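Setuline Hand-Held Gripper Trials – README

Last updated: Dec 24, 2023

Welcome, and thank you for taking an interest in Setuline. The set grew out of a fairly simple wish, which was to find out whether two pairs of gripper fingers that look much the same on paper behave the same way once a person picks them up and starts moving household things about on a table. We had been arguing over it since April, and in the end it seemed kinder to everyone to record some trials and share them.

The two finger sets are called Brernness and Brerkier throughout. Brernness is the stiffer one, and Brerkier has a little more give towards the tip. Both fit the same hand-held tool, and the camera stays on the tool when the fingers are changed, so the view differs very little between the two halves of the set.

What you get

There are 600 trials in all, split evenly between the two finger sets. Every trial has a video, a log of the finger opening, and a short text note typed in by whoever was holding the tool. The notes vary a good deal in how chatty they are, and we have left them as they were written, spelling and all. Trials are numbered from 1, and the numbering carries straight on from one finger set to the next.

Most of the work was done at tabletop height, with flat and round items making up the larger share. Flat things are where the two sets part company most clearly – a low rim asks a lot of a fingertip – and we would suggest starting there if you only have an afternoon to spare. 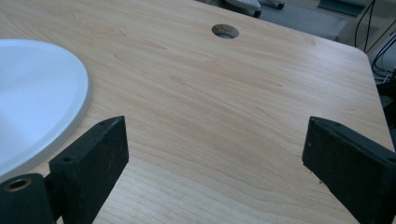
Can I compare finger openings directly between the two sets?

Use the corrected column for that, as the raw readings were taken with a slightly different zero for each set. The raw column is there for anyone who would like to redo the correction in their own way.

Known troubles

Trial 201 has a gap in its opening log lasting 3 seconds. The video is complete, so we kept the trial in, but please leave it out of any timing work. A few of the early Brerkier notes use "left" to mean the operator's left, while the later ones mean the left of the picture. We have marked the ones we were sure of and would be very glad to hear about any others.

Getting started

Try the small sample first. It holds 100 trials, takes up far less room on your disk, and uses the same folder layout as the full set, so anything you write for one should run on the other. Please read the notes file alongside the videos.

If you use the set in your own work, a mention of Setuline and the version date at the top of this page will do nicely. Corrections are welcome at any time – please include the trial number.

Prepared and looked after by Hauksdóttir.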